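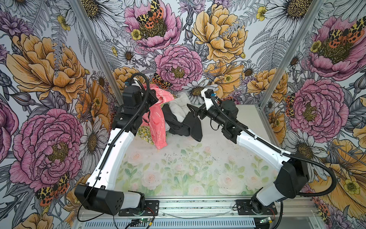

## Laundry, sorted by fabric - a short thread

**1/** Small mixed piles are harder to deal with than full baskets. A full basket gets a plan. A coral-pink garment with faint white lettering, something white, something black and a scrap of yellow-green floral get thrown in together at whatever the dial was left on.

**2/** My order of operations: color first, print second, weight third. Black comes out of the pile before anything else is touched. White goes on its own side of the floor.

**3/** Printed lettering gets turned inside out and washed cold. It goes on the rack inside out too. Heat lifts the edges of a print well before the fabric shows any wear.

**4/** Dial settings on the Rirkton at home:
- whites: 60 °C, full spin
- darks: cold, reduced spin
- prints: cold, short cycle

The 42-minute program covers the last two.

**5/** Hye-jin Um asked whether a bright pink can go in with whites after a few washes. Test it. Damp white cloth, press on an inside seam, hold for a minute. If the cloth picks up any tint, the answer is no for now. Repeat in December.

**6/** Floral scraps: I keep them if they are larger than my hand. Anything smaller goes in the rag bag. Raw edges shed, so they get a mesh bag with the zipper closed all the way. I have picked threads out of the Rirkton's filter twice this year.

**7/** Folding. Shake the garment once, lay it face down, sleeves in, then thirds. Crumpled is fine before washing. It is a problem after drying, when creases set at the collar and you need the iron.

**8/** On wallpaper, as two people asked: large florals on three walls and pale roses on the floor make a busy background for sorting. Solid colors still read well against it. A floral scrap takes a second look.

**9/** Correction to 4/: full spin is for cotton whites only. Anything with stretch in it goes on reduced, whatever the color.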